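Chapter 2
Rocks That Have Been Changed: Marble and Its Relatives

Run your hand across a polished stone counter and you are touching something that may once have been a seafloor. Shells, coral, and limy mud piled up there, layer on layer, and hardened into limestone. Then the limestone was buried, squeezed, and heated until its grains grew into new ones, and the stone became marble. That is a wonderful story for a kitchen surface to carry, and by the end of this chapter you will be able to read a good part of it yourself.

In Chapter 1 we met rocks that form from melted material and rocks that form from sediment. The third great family, the metamorphic rocks, begins with rocks that already exist. Heat and pressure rework them while they stay solid. It is easy to picture the rock melting and setting again, so be careful: once a rock melts, it has left this family and joined the igneous one.

What happens inside the stone

Limestone is made mostly of a mineral called calcite. When limestone is heated deep in the crust, its small calcite crystals join and regrow as larger ones that lock together like puzzle pieces. Fossils and fine layers usually fade away. Break a piece of marble and look at the fresh surface in sunlight — the tiny flat faces of the crystals flash as you turn it. Try this before you read on, if your classroom has a sample. It never gets old!

Pure calcite marble is white. Almost everything else you notice in a marble comes from what was mixed in with the limestone, or what seeped in later. Iron minerals give reds, browns, and yellows. Serpentine gives greens. Carbon left behind by ancient living things can turn the stone gray or nearly black.

Veins are a separate matter. Many form when rock cracks and mineral-rich water moves through the gaps, leaving calcite behind. A vein that cuts across another is the younger of the two, and you can use that rule to work out the order of events in a single slab. 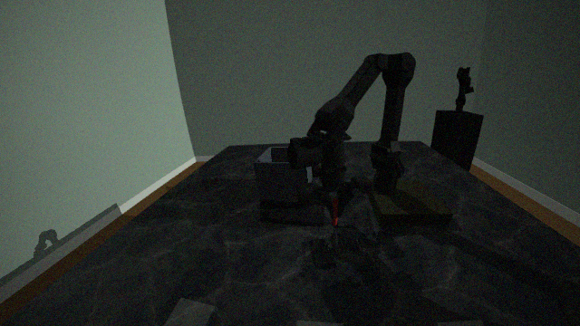 Figure 2.1 A nearly black, marble-patterned surface with cloudy gray patches and thin, pale, branching veins.

Patterns like these are so well liked that they are copied in tile, plastic, and printed paper, so a marble pattern alone does not prove you are looking at marble. Geologists rely on tests. Calcite is fairly soft, and a steel nail will scratch it. It also fizzes when a drop of weak acid touches it. Granite, which many people mix up with marble, does neither.

A walk through the Eder quarry

Throughout this chapter we will return to the Eder quarry, in the hills above the town of Zamside. Its working face is 40 meters high, and gray limestone at the south end passes into coarse marble at the north end, where hot magma once pushed up nearby. Walk 50 paces along the foot of the wall and you can watch the crystals grow from specks too small to see into grains you can feel with a fingertip. Few places show the change so clearly!

Before you begin Section 2.1, find three pieces of stone in your school or neighborhood. Sketch each one in your notebook, note its color and any veins, and write down which rock family you think it belongs to. Keep the page — you will come back to it at the end of the chapter.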